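Equipment notes: what we're spending on grippers this winter
1/10/23

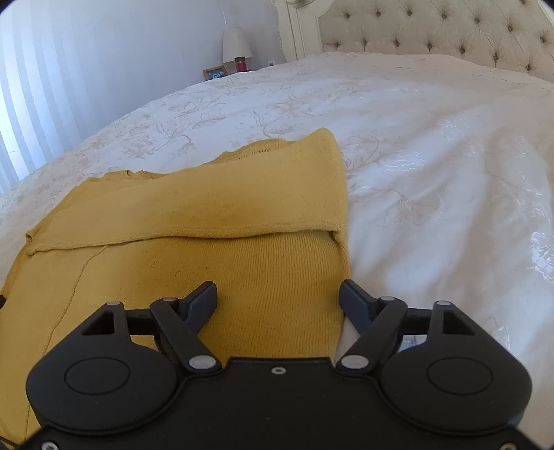
Folding practice with a hand-held gripper, yellow knit on a white duvet.

Several of you have written in to ask where the equipment budget stands, so pull up a chair, as this will take me a few paragraphs. We have $2000 left to commit before the end of October, and I would dearly like us to spend it slowly.

The first thing on the list is a second hand-held gripper. Emmanuel Kashindye has been through the quotes with me (twice, bless him, as I lost my notes the first time) and we both lean toward the one from Bralton. It isn't the cheapest. Drekalthorpe came in lower, but their price leaves out the spare jaw tips and the mounting bracket, and by the time you add those and the shipping you are very nearly back where you started. Bralton quoted 17 days for delivery and will hold the price for 90 days, so there's no need for anyone to panic.

The second thing is storage, and I know it's dull. Every session of folding sweaters and making beds fills up drives faster than we planned for last year, and I would like a proper line in the budget for it this time – please don't make me go begging for it again in spring! The same goes for small parts. Pins and screws cost very little, but a missing one can hold up a whole afternoon, and I'd be happy to see a bag of each on the shelf.

As for the full robot arm, the Yatsenko people have kindly offered us a demonstration at Rumgate, and I think we should go and have a good look. I don't think we should buy one yet. Soft things like knitwear and bedding are what we care about most, and I'd want to bring our own sweaters along and see how their arm gets on with them before we talk about money at all.

If you have a view on any of this, or a quote we haven't seen, send it to Emmanuel or to me before the order goes in. We'd be glad to hear from you, even if it's only to say you agree.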